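Snack drawers, towels and melted chocolate: how I keep the sweet stuff sorted

I have a sweet tooth and a small kitchen, and for years those two things did not get on. Chocolate bars went in with the teabags, cereal bars lived in coat pockets, and every so often I'd pull a bag of rice out of the cupboard and find a wafer behind it that had gone soft sometime the previous summer. So here are the things I do now. Some of them are a bit fussy, I know, but the whole business takes me less than half an hour and I quite enjoy it (there's usually something that needs eating up, after all!).

Start with a towel

Before I tip anything out I put a towel over the table. An old bath towel is best, the terry sort with loops, big enough to hang over the edges. Wrappers are slippery little things and on a bare tabletop they slide about and end up on the floor, but on a towel they stay where you put them. It catches the crumbs as well, and when you've finished you gather up the corners, take it outside and give it a good shake. Don't bother ironing it or pulling it dead flat. Mine always has creases in it and they've never done any harm.

I used to use newspaper for this, and then the ink came off on a white chocolate wrapper and on my hands and on the fridge door, so no more newspaper.

Everything out, even the bits at the back

Take the drawer right out if it'll come. Mine is 14 cm deep, and that turns out to be exactly the wrong depth: deep enough to lose things in, too shallow to stand a packet of biscuits upright. If yours is fixed, run your hand along the back where the runners are. I found a mint in there once that must have come with the house.

Give the drawer a wipe while it's empty. Warm water with a drop of washing-up liquid, then a dry cloth, then leave it open until it's properly dry. Sugar draws damp and damp draws ants, and I've had ants. I had them one March, before I'd even thought to look for them, and they'd made straight for a toffee I had stuck to the bottom in the most disgusting way.

Put them in a line

Spread them out in a row with a gap between each. A heap hides things. In a row you can see at once what you've got and you can pick each one up, look for the date and put it back in its place. I go left to right, soonest first, and whatever I can't find a date on goes at the far end to be eaten that week. My friend Vratislav Kováčik, a far tidier person than me, sorts by size instead. His drawer looks lovely and he is forever eating stale nougat.

About those dates. "Best before" on chocolate is fairly forgiving and I'll happily eat a plain dark bar a while after. Anything with nuts in I'm stricter about, as nuts go bitter. And anything with a "use by" date you should take at its word.

For the tiny print, get your phone out. Take a photo of the crimped end of the wrapper and zoom in on it, and tilt the thing until the shine goes off the foil. I spent years squinting at gold foil under the kitchen light before my niece showed me that. You can set a reminder at the same time, so it pings the month before something runs out.

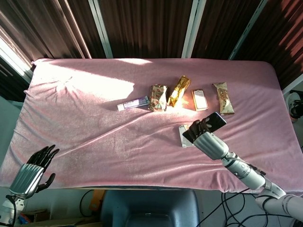

Mind the sun, too. My table gets it full on in the morning and a chocolate bar will start to go soft before you've finished a cup of tea. If yours is the same, either do this in the evening or draw the curtain halfway, and keep the chocolate on the shady side with the dry things like crackers nearer the window. When a bar has melted and set again it'll have that pale dusty look on it. It's only the fat or the sugar coming to the surface and it's fine to eat, though it's a bit crumbly and not very nice. I chop those up and put them in flapjacks.

Where it all goes afterwards

I've tried a lot of boxes. The one I've stuck with is a low lidless tray from Juvdale, cut down from something meant for seedlings, and I have 3 of them side by side: one for chocolate, one for biscuity things and one for odds and ends. Shoebox lids do the same job for nothing. Things lie flat in a single layer, and if they won't fit in a single layer I've bought too many and I stop buying for a bit.

Keep them away from the oven, the kettle and the boiler cupboard. Also away from onions and from soap, and please believe me about the soap. Chocolate picks up smells something terrible. I once kept a very good bar next to a box of lavender bags and it was like eating my grandmother's wardrobe.

The fridge I'd only use in a proper heatwave, and then in a tub with a tight lid. Let the tub come back to room temperature before you open it, or you'll get beads of water all over the wrappers.

A few small things

Half-eaten bars: fold the foil over twice and put a clothes peg on it. Elastic bands snap and get in the biscuits.

Torn wrappers: into a jam jar with the lid on, and eat those first.

Lunchbox bars: I put five in a bag on the side so people don't rummage. It has cut down the rummaging by quite a lot, except for my husband, who has his own methods.

Getting chocolate out of the towel: let it go hard, scrape it off with the back of a knife, then rub in a little washing-up liquid and rinse it from the back with cold water before it goes in the wash. Hot water sets it. A pink or a dark towel is kinder than a white one if you do this as often as I do.

I go through the drawer every couple of months, and always the week before Christmas so there's room for the selection boxes. If you've got a good way of storing boiled sweets so they don't weld themselves together, please write in, as I've tried rice, icing sugar and greaseproof paper and I'm still chipping at them with a spoon.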